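Pustel Hardwax Finish, reviewed after a summer of use

Posted Wednesday, October 3, 2018

I have been oiling wooden counters, tables and the odd cutting board for long enough to distrust any can with the word "forever" on the label. Pustel Hardwax Finish has it twice. It also has a drawing of a raindrop bouncing off a plank, and a claim that one coat replaces three of whatever you used before. My sister-in-law swears by it. She also swore by the magnetic bracelet, so I bought a can with my own money and kept the receipt.

I put it on in June. I wanted a full summer of canning, houseguests and wet glasses before I wrote anything, because nearly every review of a wood finish is written two days after the last coat, when everything looks wonderful. Of course it does. Salad oil looks wonderful after two days.

What you get

A can, a folded sheet of instructions and a white pad that feels like a dish scrubber. The pad is fine. The instructions were plainly translated from something else and tell you to "rest the surface until it is willing." A second paragraph explains that this means eight hours. The sheet says eight, the can says twelve, and the company's website says overnight. I went with overnight.

The lid is the pry-off kind and it glues itself shut after the first use. I ended up running a bead of petroleum jelly around the rim, an old trick for paint cans, and had no more trouble. For the price I shouldn't have needed the trick.

Putting it on

You sand first. The sheet says to stop at 150 grit and the video says 220, and I can tell you that it matters. On a test board the 150 side took up more finish and came out a shade darker, and the 220 side stayed closer to bare wood but felt slick. I did the counter at 150 because that is what was in print. If I did it again I would go to 180 and ignore everybody.

The stuff itself goes on thin. You rub it in with the pad, wait fifteen minutes, and wipe off whatever hasn't soaked in. Be serious about the wiping. I missed a patch behind the faucet and it dried tacky, and it stayed tacky for a week until I took it off with mineral spirits and did it over. Spread your rags out flat outdoors to dry before you throw them away. Oily rags balled up in a trash can start fires, and the warning on this can is in type so small I had to get my glasses.

Smell: strong the first day, like crayons and orange peel, faint by the third. The label says "low odor." My husband slept with the window open.

One coat instead of three? No. One coat left dry-looking spots at the end grain and near the sink. Two coats got me an even surface. I will allow that two is fewer than three.

Color

My main worry was yellowing. I like a pale counter. Most oils turn light wood the color of weak tea, and then by the end of the year it is strong tea. Pustel sells a "Natural" and a "Raw Light," and I used the Raw Light, which has a little white pigment in it to hold the color back. The pigment sinks to the bottom of the can. Stir it, then stir it again halfway through, or the last section you do will be chalkier than the first. Mine is, slightly, at the end by the window. Visitors don't see it. I see it every morning.

Apart from that, the color has held up better than I expected. A light, pale beige with the grain still faint in it is the look I was after, the sort of top that lets a red bowl be the brightest thing in the kitchen. 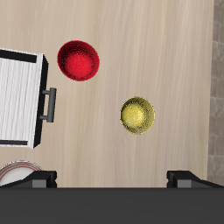 Water, wine and heat

Water first. For the first month it beaded up nicely, raindrop drawing and all. By August it had stopped beading next to the sink and just lay there flat. It still wiped off without a mark, so I don't count this as a failure, but if you bought the can for the picture on it you will be let down.

Red wine left overnight made a pale ring that came out with dish soap and some rubbing. Coffee did nothing. Beet juice got in at a seam and I think it lives there now. Turmeric won, as it always does, and I have never met the finish that could beat it.

Heat is where the company overreaches. The label says "resists hot dishes." I set a mug of tea down and got no mark. I set down a casserole straight out of the oven, on purpose, on the test board, and got a white cloud the size of the dish. It faded some over a few days and never left. Use a trivet.

Compared with the others

I have used two competitors for long enough to have an opinion. Pukmont is the cheaper one. It goes on easier, smells worse, and needs redoing every couple of months near a sink. It also yellows. For a workbench or the underside of a table, buy Pukmont and keep the change.

Nambiar is a hard finish that sits on top of the wood, so it shrugs off almost anything until it gets a scratch. Then the scratch is there for good, unless you feel like sanding the whole counter. With Pustel I was able to sand and re-oil one palm-sized spot and blend it in, and that is the best argument for it. It took ten minutes. I couldn't find the repair afterward.

I asked Chantal Fortin, who refinishes furniture and was once stuck fixing a dining table I had ruined, what she thinks of the brand. She said it is decent oil with a silly label, and that the wiping matters more than the name on the can. She charges for longer answers.

Price

A can is 50 dollars and did my counter twice with a little left in the bottom. That hurts, until you price the alternative. When I was shopping for a new top I was quoted 3499 dollars for stone, installed, and a man from Pavton wanted 300 just to strip and seal the wood I already had. Next to those numbers the can looks all right. Next to a bottle of plain mineral oil it looks like a lot of money for a raindrop.

Will I buy it again?

Probably, and with a bad attitude. It kept the counter pale, it can be patched, and it got through the summer with one beet stain. It is not forever. The area by the sink is going to need another coat before Thanksgiving, and I have already bought the sandpaper. Three and a half stars, with the half taken off for the lid.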